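Goso Replay 6
Trajectory checking and repair for hand-held gripper recordings
Reviewed and sold by Halleck

Price: 700 per seat per year, excluding VAT
Licence: named user, one workstation
Supplied as: download
Support: email, working days

What it does

Goso Replay takes the recordings you make with a hand-held gripper and works out where the gripper was at every moment. It then checks whether a real arm could have followed the same path, marks the parts it couldn't, and writes out a cleaned set for training. The makers say it "turns any demonstration into robot-ready data". We would not put it that way. It turns fair demonstrations into usable data and tells you which of the poor ones to throw out. That second job is the one we think is worth paying for.

We stock it because customers kept asking for it, and because the free scripts most of them were using had no reach check at all. We have been running version 6 on our own recordings since April. The notes on this page come from that work, and the maker has not seen them.

Tracking

The tracker works from the wrist camera and the motion sensor together. In a room with plenty of fixed detail it holds well, and the path it gives back is smooth enough to use without much filtering. Point the camera at a plain wall for a second or two and it starts to wander. The software does notice this most of the time and colours the stretch amber on the timeline. It doesn't always notice, and we have had green stretches where the gripper was plainly sinking through the table top. Always open the 3D view before you export.

There is a setting called Strong Recovery, which joins two good stretches across a bad one. Leave it off. It makes a neat curve where you have no information, and a policy will learn from that curve as happily as from a real one.

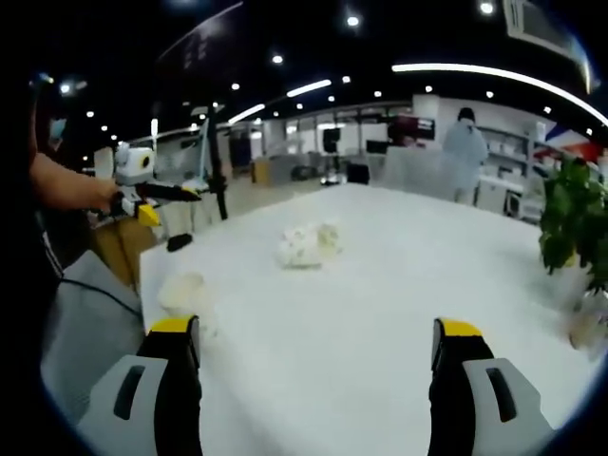
Object masks are the part of the package we were most doubtful about, and we still are. The segmenter is sold as working on "everyday items without set-up", which covers a lot of ground. Pale things on pale surfaces are a fair way to find out, and a crumpled white wad on a bright white table is about as unkind as it gets: there is very little edge to hold on to, and what shading there is sits in the folds. You should expect to draw masks by hand for work like that. The yellow finger tips are a far easier target, and the jaw-opening estimate leans on them. If your fingers have no coloured tips, you will need to run the opening calibration again and check the result against a ruler.

Masks for people and other moving things are better. Replay can leave out a second operator's hand and gripper when it picks points to track, and this made a clear difference to drift in our two-person recordings. It is switched off by default, for reasons we have not been able to get out of the maker. You will find it under Tracking, Advanced, Ignore Moving Regions.

Reach and speed check

Load a model of your arm, set where its base will stand, and Replay will test each recording against joint limits, speed limits and self-collision. Failed stretches are listed with the joint at fault. This is good, plain, useful work and we have few complaints. The check knows nothing about the table, the shelves or anything else near the arm unless you add them yourself as boxes, so a recording marked "Feasible" may still drive an elbow into a cupboard.

The base placement search is new in version 6. It tries different positions for the arm and gives you the one that passes the most recordings. Treat the answer as a starting point. It will cheerfully put the base where your operator was standing.

Two-gripper recordings

Supported, with conditions. Both grippers must see enough of the same room for the software to place them in one shared map, and both clocks must agree. If the clocks are out, Replay offers to line the recordings up by matching motion. In our hands that worked on slow lifts and failed on quick hand-overs, and it failed without a warning. Use a proper sync signal if you have one.

Speed

The maker quotes a batch of 1000 recordings "overnight". It doesn't say how long the recordings are or what machine was used, so we can't tell you what that means for yours. Run the trial on your own files and time it.

Export

Output goes to the maker's own format, to HDF5, or to Chevalier, if you use that for training. The Chevalier export drops the confidence values. We reported this and were told it was by design. If you want to weight your samples by tracking quality, export to HDF5 and convert them yourself.

Limits worth knowing before you order

The Standard licence holds 2000 recordings per project. Past that you must split the project or move to the Site licence, priced on request.

Fisheye lenses are supported, but only with a calibration made at the same resolution as your footage. The software will accept a wrong one and say nothing.

No force or touch data is read. If your gripper records it, it is carried through to HDF5 unchanged and unchecked.

Replay does not train or run a policy, and it does not control an arm. Several customers have bought it thinking that it did.

Needs a workstation with a supported graphics card. Laptops will run the viewer and very little else.

Who should buy it

Teams with more recordings than they can watch, and one known arm to aim at. If you have a small set, the time spent learning the software would be better spent looking at your footage. If you have not chosen an arm yet, wait.

Trial and returns

A trial is available from our Prindham office and includes everything except batch export. Bring your worst recordings to it, as the sample project that comes with the software is very flattering. Licences can be returned unused; once a key has been activated we can't take it back.

Related items

Goso Replay Site licence
Calibration board, rigid, matt finish
Sync box for two hand-held grippers
Replacement finger tips, yellow, pair

Page last checked Jul 26, 2021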